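Updated 18th July. I keep getting the same emails about my sourdough classes, so I've put my answers in one place (finally!).

## Do I need to bring a starter?

Nope! I'll give you a jar of mine to take home. She's called Irnau, she's older than my marriage, and she forgives a lot. If you already have a starter, bring a spoonful along and we'll bake with both.

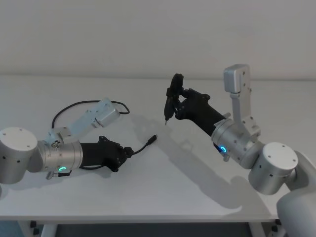
You'll want a bag with a flat bottom for the trip home, because starter does climb out of its jar on warm days. Keep the lid resting on top, never screwed down.

## How long is a class?

Five hours, with a long lunch in the middle while the dough sits. I know that sounds like a lot, but most of it is waiting and eating. Class costs $74 and lunch is included.

## My loaf came out flat. What did I do wrong?

Probably nothing dramatic! Nine times out of ten the dough went into the oven too early. Give it another 30 minutes on the counter, poke it with a wet finger, and see if the dent fills back in slowly.
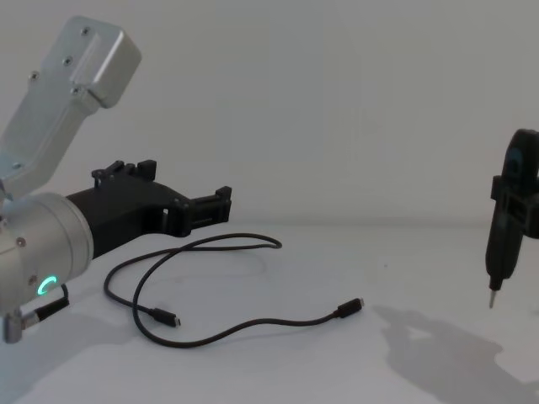
Milagros Carrasco wrote in to say that her kitchen is so cold in November that half an hour does nothing at all, and she leaves the bowl in the oven with just the light on. I tried it and I'm a convert. Do check on it often, though, it can get away from you.

## Which flour do you use?

Plain bread flour for the first few loaves, then a scoop of rye once you've got the feel of it. Please don't start with all rye, it's like kneading wet cement.

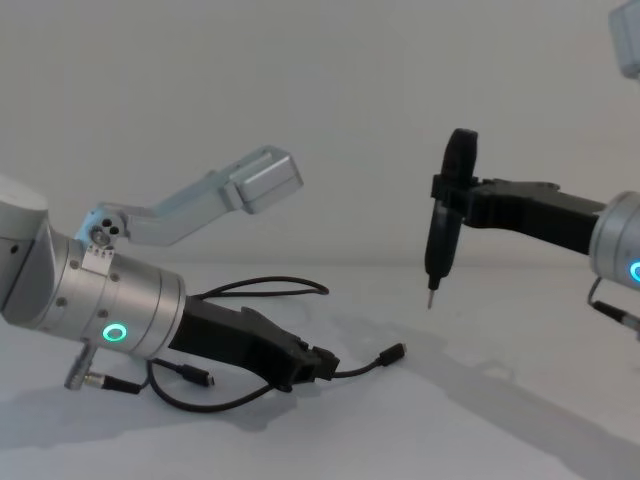 *Both arms over the white table.*

## Can I freeze the bread?

Yes, slice it first! It keeps 3 months, and you can toast it straight from the freezer.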